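Assunto: Re: [folov-tec] Ruído no diferencial traseiro, tração engatada

Caros,

Segue o que apurei na Folov de chassi longo, com caixa de transferência Radebe. O ruído surge acima de 85 km/h com a tração 4x4 engatada e some ao passar para 4x2. Óleo trocado, folga da coroa dentro da especificação, cruzetas sem jogo. Falta verificar a flange do cardã dianteiro.

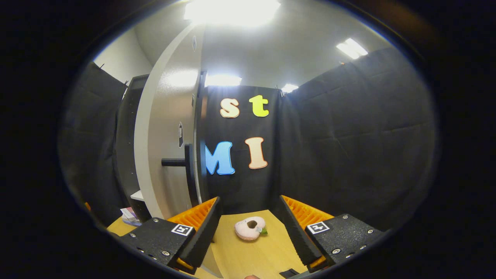 Boletim n.º 985

O boletim técnico pede que se meça o alinhamento da flange com o veículo apoiado nas rodas, nunca no elevador. Com a suspensão pendurada, o ângulo do cardã muda e a leitura não serve. O limite de desvio é de 2 décimos de milímetro. Acima disso, troca-se a flange; calço não é admitido.

Alguém tem o torque dos parafusos para a versão com redução da Uveo? O manual impresso só traz o da caixa antiga.

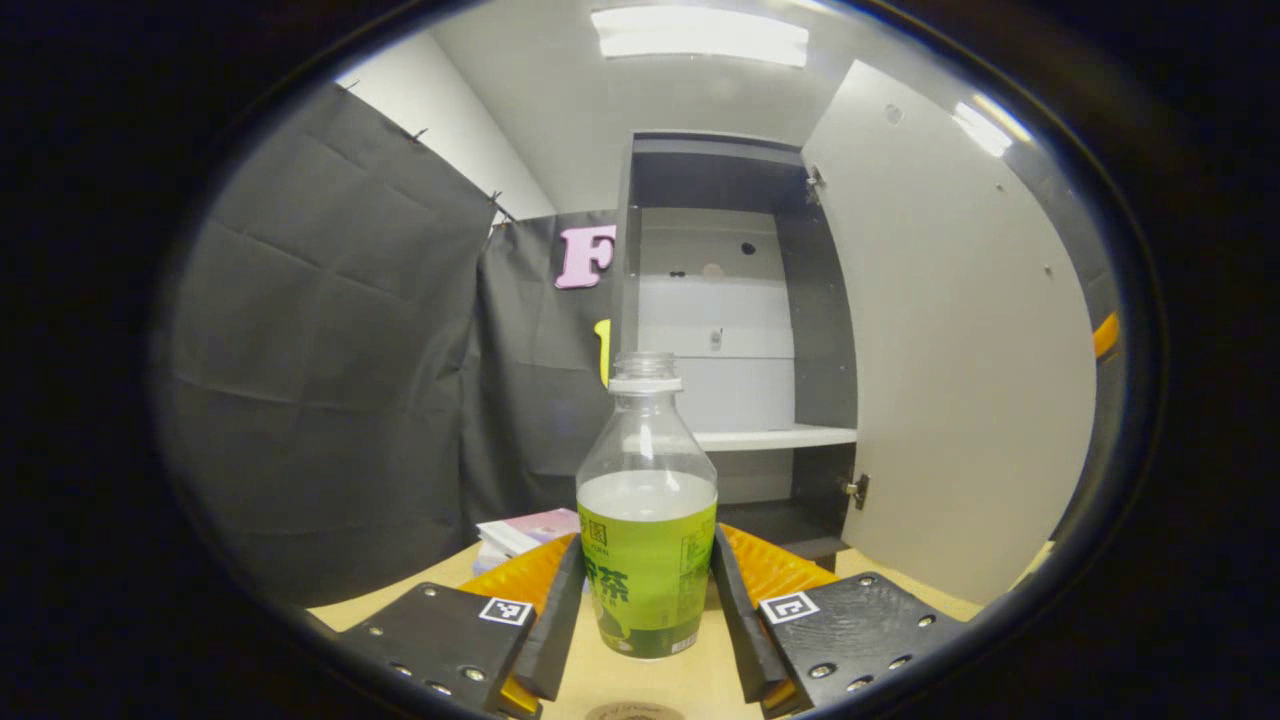 Na lista da Nimumura responderam que o torque é o mesmo nas duas versões, mas que os parafusos da Uveo são de uso único e levam trava química. Transcrevo a mensagem anterior:

> Tive o mesmo sintoma. Eram os pneus: os dianteiros
> tinham 8 mm de sulco e os traseiros, bem menos.
> Com a tração engatada, a transmissão trabalhava
> sob tensão. Meça os quatro antes de desmontar.

Os meus são do mesmo jogo, mas vou medir. Mando os valores à lista assim que tiver a flange fora.

Saudações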